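Re: [emier-poets] Moving the monthly prompt to Boltik

On 26th September, the Emier moderators wrote:

> Hi all,
>
> As many of you know, the prompt has been going out by hand since the list began. We've been offered a free year on Boltik, which would post it automatically, collect the links and give every poem a "resonance score" so newer writers get some feedback straight away. Gokby Press has already moved its reading group over and says participation is up.
>
> We'd also like to make the Szekeres the house form for the winter. Four stanzas, 16 lines, last word of each stanza carried into the next. It suits the scoring.
>
> Unless there are strong objections we'll switch at the next prompt.

Count this as an objection, strength to be decided by the reader.

"It suits the scoring" is the line I keep going back to. I've been writing to this list's prompts for a good many years, and I can't remember a time when we picked a form for the convenience of whatever was going to measure it. I like the Szekeres well enough. I've written three and kept one. The carried word is a lovely trap in the right poem and a limp in most of the others, and a whole winter of it sounds like a long time to be limping.

As for Gokby, participation in what? I joined their group in June to see for myself. There are certainly more posts. A fair number of them are people thanking other people for thanking them. I read back through a month of it and found two poems I wanted to read again, and both of those had been favourites of mine from the old group anyway, reposted.

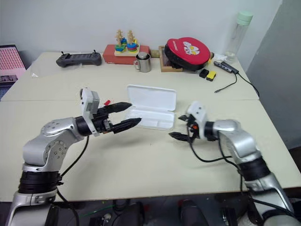

My main worry is the prompts themselves. Boltik supplies a bank of 1,000 of them, and I went through as many as the trial account would let me see. "Write about a threshold." "Write about what the river remembers." I don't believe rivers remember anything, and if I have to read another poem in which one does I'll take up bowls. Our best months have come from plain things: the bus transfer, the jar of buttons, the neighbour's ladder. Give people an open white plastic case on a pale cream tabletop and they have a hinge to think about, and a colour that isn't quite the other colour, and somebody will get to their first day of school by line six without being told to. I'd sooner have that than the river.

Then there's the score. I fed it an old poem of mine, one that went over well here, and it got a 41. I took out the line breaks and it got a 68. I added the word "luminous" in two places and it went up again - I stopped there before I began to enjoy myself. Perhaps there is a sensible explanation. The help page doesn't offer one. It says the score "reflects emotional depth" and links back to the sign-up form.

I've pasted in below the note I drafted for the newsletter the last time we talked about feedback. It's the same argument in calmer clothes, and the moderators are welcome to run it or bin it.

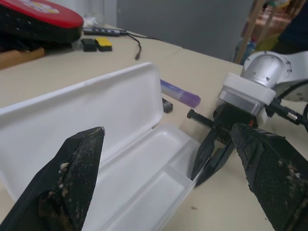
*574 words · 4 min read*

**On being read** (extract, I've cut the middle)

A new poet on a list like ours wants to know one thing, and it's whether anyone got to the end. A number can't tell them that. One reply saying "I lost you at the geese" can.

I'd ask each of us to answer one stranger's poem for every poem we post. It needn't be clever. Say where you slowed down. Say if the title gave the game away. If you didn't care for it, you can still say which line you'd steal.

*(end of extract)*

I know sending the prompt by hand is a chore, and I'm aware that grumbling is cheap. So I'll take November and the two months after it, if the moderators will send me the address list and whatever they use for the footer. No scores, no house form. Anyone who wants to write a Szekeres can write one, same as always.

Two questions I'd like answered before any switch. Who owns the poems once they're on Boltik? The terms say "a perpetual licence" and then go quiet. And what happens when the free year is over? I couldn't find a price anywhere on the site, and I've never known that to mean it was small.

Replies to the list please, I'm hopeless at finding the private ones.

--
emier-poets mailing list
To unsubscribe, send a blank message with "leave" in the subject line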